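Colley cell

The Colley cell is a two-armed robot station used for handling drink cans and other small containers. It was put together at the Eketham workshop and is kept as a bench for trying out hands, grip pads and placement routines. The name covers the arms, the work surface, the hands and the set of written procedures for looking after them. This article deals mainly with setup, routine care and repair.

Layout

The two arms stand on opposite sides of a shared work surface and reach inward over it. The surface is covered with blue interlocking foam mat. Foam was chosen over bare board for two reasons: a can that is dropped or pushed down too hard is less likely to dent, and a finger that touches the surface at low speed is not damaged. The mat has a drawback in that it compresses under load, so heights measured on it are less repeatable than those taken on a rigid plate. The setup sheet calls for heights to be taken with the mat unloaded, then checked again with a full can standing at the point of interest.

Storage cabinets and shelving are close to the work area. The reach limits of both arms are set in software so that neither can enter the space in front of the cabinet doors while power is on.

End effectors

Two kinds of end effector are used. The first is a jaw gripper with large fingers, in which replaceable rubber pads are held between metal plates. The second is a jointed hand with several fingers, which wraps around an object instead of pinching it.

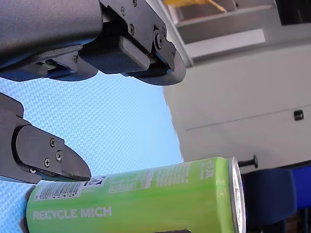
Pads are treated as wear parts. The face of a new pad has a fine texture that lets it hold smooth aluminum at low force. As the texture wears down, the grip force has to be raised to hold the same can, and thin-walled cans begin to show marks. The procedure is to replace the pads in pairs after 30 hours of running time, or earlier if either face looks shiny under a hand lamp. Replacing one pad only is not allowed, as unequal friction makes the can turn when it is lifted.

To change a pad, the jaws are opened fully and power to the gripper is removed. The screws on the bracket are loosened in turn, a little at a time, and the old pad is slid out. The seat is wiped with a dry cloth. Solvent is not used there, since it can creep under the new pad and soften the edge. After the new pad is in, the screws are brought up finger tight, the jaws are closed by hand on a flat gauge, and the screws are then tightened to their final value. Tightening with the jaws open tends to leave the pad slightly twisted.

The linkage behind the pads is checked on the same occasion. Its pins should turn freely with no side play. A pin that can be rocked by hand is replaced, and the bushing with it.

Cans lying on their sides

Early trials at Eketham dealt only with upright cans. Pickup of cans lying down was added in April, using the jaw gripper. The approach is made from above with the jaws open across the body of the can. The most common fault is a low approach, in which a fingertip lands on the can and rolls it. Raising the approach height by 2 mm clears the fault in most cases. If it does not, the tool length entry is checked before anything else, as an error there looks the same.

Jointed hands

The jointed hands are attached to the arm wrists through printed mounts drawn up by the workshop. A printed mount can be replaced in an afternoon and is meant to break before the wrist does. Mounts are inspected for cracks along the layer lines, mainly next to the bolt heads, where the load is highest. A cracked mount is thrown away. Gluing has been tried and the joint did not last.

Cables near the wrist are held with ties. A tie should be tight enough to stop the cable from sliding, with enough slack above it for the wrist to turn 180 degrees each way. Ties are cut off and replaced whenever a mount is changed.
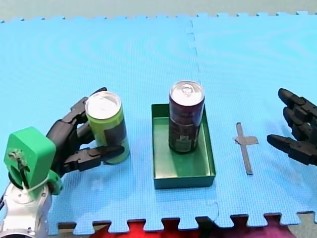 Placement marks are laid out with tape directly on the mat. The crossing point of the two strips gives the target, and the longer strip gives the direction. The marks are taped by hand from a card template and then taught to the arm by touching off at the crossing point. Tape lifts after repeated contact, and a lifted corner can catch on the base of a can. Marks are therefore renewed at every calibration, and old adhesive is rubbed off first.

Trays are set down loose. A tray that has moved by more than the width of its rim is put back by hand before the next run, and the run count is started again.

Calibration

Full calibration takes place after any of the following:

Removal of a hand or gripper
Replacement of a mount
Movement or replacement of a mat tile
A stop caused by contact between the arms

The left arm is calibrated first and the right arm is then referred to it. The Azimi routine, which is used for this, touches each arm to a set of points on the mat and computes the offset between the two bases. An older routine named Ivov did the two arms separately. It is still on the controller and is used when one arm is out of service.

Repair record

Faults are entered in a running log kept with the cell. As of 11 October 2021 the log held 199 entries, most of them for pads, cable ties and tape. Finger joints were the next largest group. A stiff joint is first worked by hand through its full travel with power off. If it stays stiff, the finger is removed as a unit and exchanged, and the joint is opened on the bench. Joints are not opened while the hand is on the arm, as small parts tend to fall into the gaps between the mat tiles.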